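Momau Residential Services – Facilities Support Desk
Request type: Heating, hot water and ventilation
Location: Breka House, second floor, east wing
Opened: 22 Oct 2022
Priority: 2
Status: Closed, monitoring

Summary of request
Residents of the east wing report that bedroom radiators remain cold in the early morning although the thermostat in the corridor shows a call for heat. Radiators in the west wing are working normally. Hot water is not affected in either wing.

Initial response
The support desk confirmed that the building schedule had been changed from summer to winter settings. The Fenitell controller was online and reported no active faults. Residents were asked to leave their radiator valves at the middle setting until a technician had attended, and to keep furniture and bedding clear of the radiators.

First visit
The technician found the east circulation pump running but the return pipe cool to the touch. Pressure at the boiler was within the permitted range. Air was released from the highest radiator on the circuit and flow improved for a short time. The fault returned overnight, with the controller again showing a call for heat and the bedrooms below the set temperature.

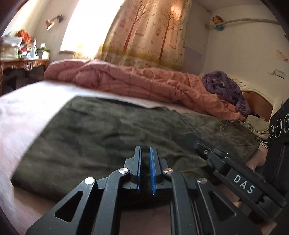

Page 2

Second visit
The zone valve serving the east wing was tested by hand and by command from the controller. It opened fully by hand. On command it stopped after a short travel and reported itself as open. The controller therefore had no reason to raise an alarm. The valve motor was an Ostrowski unit fitted during the August maintenance period – the west wing still has the older type.

The travel time stored in the controller was 30 seconds, the correct value for the older motor. The new motor requires a longer run. The setting was changed to match the label on the unit, and the valve then opened fully on each test. The east return pipe reached normal temperature before the technician left the site.

Access
Entry to bedrooms was by appointment under the usual notice procedure. Room 7 could not be entered on either visit and will be checked at the next routine inspection. The resident has been notified in writing.

Further action
The west wing setting must not be changed while the older motor remains in place. The maintenance record for Breka House has been amended to show the different motor types. Any further report of cold radiators in the east wing should be added to this ticket within the monitoring period. Reports from other parts of the building require a new ticket.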